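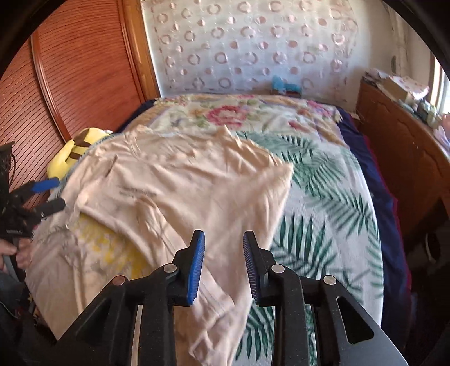 One reader of our last newsletter wrote back to ask whether you have to be any good at sewing to join the Asgate mending sessions. You don't! If you can thread a needle on the third go, you are well ahead of where several of us started.

Call for participants: the Jitstead Clothes Diary

We are looking for 16 households in Asgate and Villanueva to keep a diary of what they wear, wash, mend and give away, from October until the spring. Jitstead is a small project run from the Jurus building, and we want to know how long ordinary clothes last in ordinary homes – school jumpers, work trousers, the T-shirt you sleep in, all of it.

What you would do

Fill in a short page each Sunday (paper or online, whichever you like). Most people in last year's trial finished it over a cup of tea. Keep anything you would otherwise throw out in the bag we give you, and bring it along to one of our evening sessions, where we look at seams, stains and worn patches together and try a repair or two.

The trial gave us 641 diary entries, and they were a joy to read. People wrote about hand-me-downs, lost buttons and one much-loved cardigan on its fifth set of elbows. We'd love more of that!

Who can take part

Anyone over 18 living in either area. Families, house shares and people living alone are all welcome, and we would especially like to hear from homes without a washing machine. You don't need to own many clothes or care about fashion.

What you get

A mending kit to keep, bus fares to the sessions, and a £47 voucher when you hand in your diary.

How to apply

Send us a few lines about your household and the oldest thing you still wear, or pick up a form at the Jurus front desk. Sessions start at 7pm and the room is step-free.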